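4.2 The bed as a surface for laying out heavy knitwear

In 17 of the interviews conducted for the Neso household study the folding of laundry was placed, without prompting, in the bedroom. This section deals with one part of that activity, the flattening and squaring of a heavy knit before the first fold. Lighter garments (shirts, undershirts, thin jerseys) are treated in Section 4.1 and were folded standing up or against the chest in most homes.

Cable-knit pieces behave differently from flat fabric in two respects. First, the raised cables run in one direction and make the panel stiff across its width and flexible along its length, so that a piece dropped on a bed tends to come to rest along a diagonal. Second, the weight of the yarn holds any twist in place. A shirt can be shaken straight, but a heavy cardigan usually has to be lifted and set down again at one end and then the other. We refer to this as resetting, following the coding scheme of Tzavaras, and we distinguish it from smoothing, in which the hand stays on the fabric.

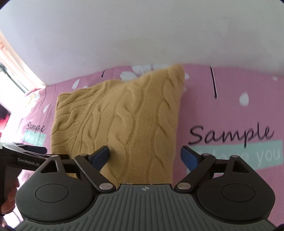
Resetting was coded whenever a knit lost contact with the bedding along at least one full edge. Smoothing was coded by stroke, with strokes less than a hand's width in length discarded. Two coders worked on the material independently, and disagreements were settled by the first author. The remaining difficulty concerned ribbed borders, which curl back after they are released and can draw several short strokes that belong to a single attempt. These were merged.

The bedding itself was recorded by type only. Fitted sheets held the knit in place better than loose bedspreads, which moved with it when a sleeve was pulled. On loose covers, participants often pinned the body of the garment with one forearm while drawing the sleeve out with the other hand. Beds placed against a wall restricted access to one long side, and participants there worked from the open side only. The far sleeve was then straightened last, at arm's length, and was the part most often left with a twist in it.

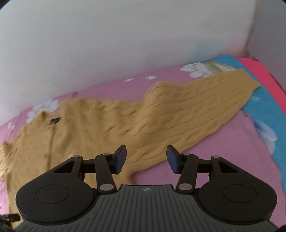 Greer Skinner disagreed with this reading during the review of the coding, arguing that the order of the sleeves depends on handedness and that the wall is incidental. In her view a right-handed person straightens the right sleeve first on any bed, provided the collar points away from the body. Anil Panicker added that the two explanations cannot be separated in the present material, as the side of the bed from which participants worked was not varied. We accept the point and report the order of the sleeves without assigning a cause.

The orientation of the collar was more regular. Participants laid the neckline toward the far side of the bed and the hem toward themselves, and began squaring at the shoulders. Where the shoulder seam is gathered, it stands up from the bed and cannot be pressed flat by hand; participants left it alone. Cardigans required one additional step in comparison with pullovers, namely bringing the two front panels together along the placket. With a heavy knit the placket seldom lies completely straight, and a slight wave was tolerated by everyone we spoke to. Tsehay Lemma fastened every button before folding and undid them again when the garment was worn. Others fastened the top one or none.
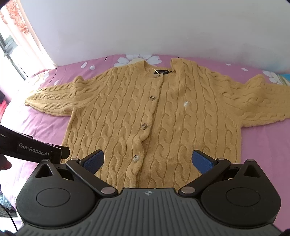 Figure 2. Cable-knit cardigan laid face-up before folding, neckline toward the far edge of the bed and sleeves extended.

The layout in Figure 2 corresponds to the end point of squaring as defined in our scheme. Three conditions must hold: both sleeves lie clear of the body, the hem is not folded under, and the front panels meet. A garment that met the first two conditions only was coded as partially squared. Folding boards of the Jorness type, which were present in 2 homes, were not used for knits of this weight. Both owners considered the board, at 40 cm, too narrow for a cabled body panel.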